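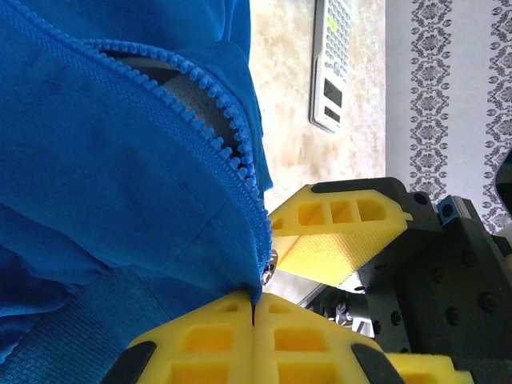 Well, we got our cup game, and what a game to stand through in December! Luletti Rovers 3, Sakano Town 3, then penalties, and my voice is still somewhere on the far terrace. I got there early because Tapio Pesonen had promised me the good spot by the corner flag, and by kickoff the wind was coming straight across the field from the parking lot. If you own a blue jacket with a chunky zipper and a gray mesh lining, you'll know how much cold gets in once that zipper is partly open, and half our end was wearing club blue and yanking at the collar all night. Nobody went home, though. You don't leave a game like that one.

Home Fixtures Results Supporters Travel Contact

We were awful for the first half hour. I'm a fan, I'm allowed to say it. Sakano pressed high, we kept passing back to the goalkeeper, and the goalkeeper kept booting it out to the same side, where their left back simply headed it to a teammate every time. They were two up before I'd finished my coffee. The second one came off a corner that should never have been a corner (ask anyone standing where I was) but we'd switched off completely and their captain had all the room he wanted at the back post.

Then Uldis Vasiliauskas came on early for the injured Cai, and the whole thing turned around. He's been out since the summer and you could tell he was dying to play. His first touch was a tackle, his second was a forty-yard pass out to the wing, and from that we won the free kick that made it 2-1 right before the break. The noise! There were 2610 of us in the ground and it sounded like twice that.

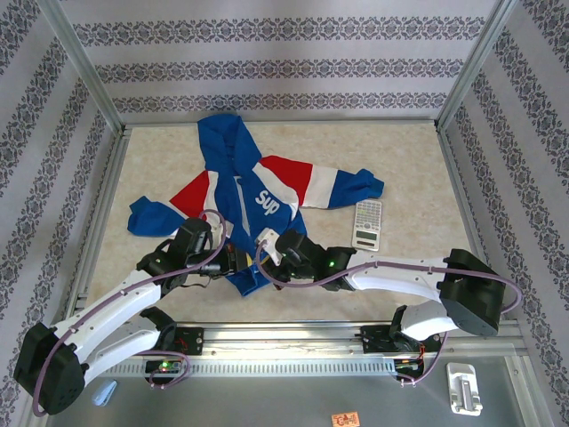 The second half was all Luletti for a good long stretch. We hit the bar, we had one cleared off the line, and Uldis got the equalizer with a header he had no business reaching. I hugged a man I've never met and knocked his hat off. Sorry, sir, if you read this. After that we went ahead from a penalty, number 7 sending the keeper the wrong way, and I started doing the silly thing where you work out who you'd like in the next round.

Of course we then let one in with the last kick of normal time. A long throw, a bit of a scramble, and it went in off somebody's knee. Extra time was mostly tired legs and cramp, and Sakano went down to 10 men after a second yellow for pulling a shirt, but we couldn't make anything of it.

So, penalties. Tapio can't watch them, so he turned around and faced the snack stand and made me tell him what was happening. I did my best, but I was screaming, so I'm not sure how much he got out of it. Our keeper saved two, low to his right both times, and we went through 4-2. He ran all the way to our end and slid on his knees into the advertising boards. I hope he's okay.

Next up is Amen Athletic away, and it's a long haul. We've booked one bus and there are 23 seats left on it as I write this, so please get your name down soon if you want one. We leave from the main gate at 10 in the morning and we'll stop once for food on the way. Kids are welcome with an adult, flags are fine, drums go in the luggage space. And bring more layers than you think you need, their away end has no roof.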